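Finger Pads and Firmware: Comparing Grippers on a Two-Arm Sorting Cell

Cilorville, August

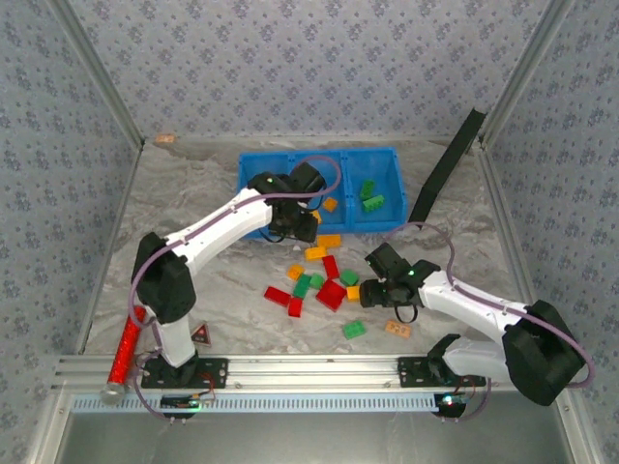
The test engineer who runs the bimanual cell at Rindstead wanted to settle one question before ordering spares: whether the finger geometry or the controller tuning was costing more grasps. The task is sorting toy building blocks from a pile into a divided bin, with both arms sharing the work.

"Blocks are a decent test part," the engineer said. "The faces are flat, the edges are square, and they land in every orientation. If a gripper has a bad habit, a pile of bricks will show it within an hour."

Two sets of fingers were tried. The first, supplied by Mathias, is stiff and narrow at the tip. The second was made in the Cestmont shop and has a wider pad with more compliance. Each set ran 100 grasps with the stock controller gains, then the same number with gains the team had lowered for closing speed.

With stock gains, the narrow fingers completed 73 grasps. The wide pads did slightly worse. "The wide pad touches the neighboring brick first and shoves it," the engineer said. "You then close on a part that has rotated a few degrees. On an isolated block the wide pad is better. In a pile it loses."

Lowering the closing speed helped both sets, and it helped the wide pads more. It also added nearly 142 milliseconds to each close, which the engineer considers acceptable for a cell where most of the cycle is spent in transit.

Asked about the shared workspace, the engineer said the mounting had taken longer to get right than the software. Both arms bolt to one front rail, so a hard stop on one side can be felt on the other. "We logged wrist position on the idle arm while the other one decelerated. The offset was small, but it was there. We retorqued the base plates and put a limit on deceleration. After that it stayed inside the encoder noise."

Cable routing is still open. The arm cables run in a loose arc outside the links, and the team checks the slack at full reach before each session. Shorter runs were rejected after one connector backed out at 43 degrees of wrist roll.

The Mathias fingers will stay on for now, with the slower close. The next comparison covers camera placement, with the gripper settings frozen. "Change one thing," the engineer said. "We changed two in the spring and had to throw out the data."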